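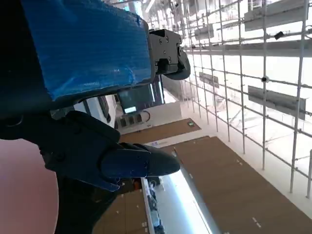 Home News Products Reviews Events Contact

Pilleck opens orders for two-armed robot kit

Pilleck has opened orders for the Totov, a two-armed robot kit meant for small workshops, colleges and test kitchens. The first 30 kits are due to leave the company's stores in June.

The kit comes with two arms, a pair of hands, a wrist camera for each side and the software needed to record and replay a task. Buyers supply their own table and computer. Pilleck is asking 1214 euros a month for hire, with service included, or 1043 euros a month for those who sign up for two years.

Sebastian Filip, who runs sales at Pilleck, said most of the early interest had come from people who want to try handling soft items such as food.
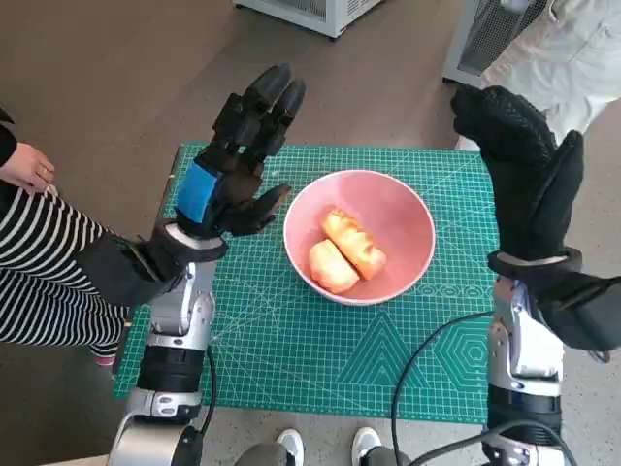 Gloves for the hands are sold separately, in packs from Brandes, and can be changed without tools. Spare fingers and cables are stocked by Ranport, which will also handle repairs.

Aino Suominen, who tested an early kit for three weeks, said the arms were easy to set up but that the printed guide needed work. "The chapter on cables is too short," she said. "I had to ring them twice." Pilleck said a longer guide would be sent out with the first orders.

The company has not yet set a price for outright sale. A single-arm version is planned - Filip would not give a date for it.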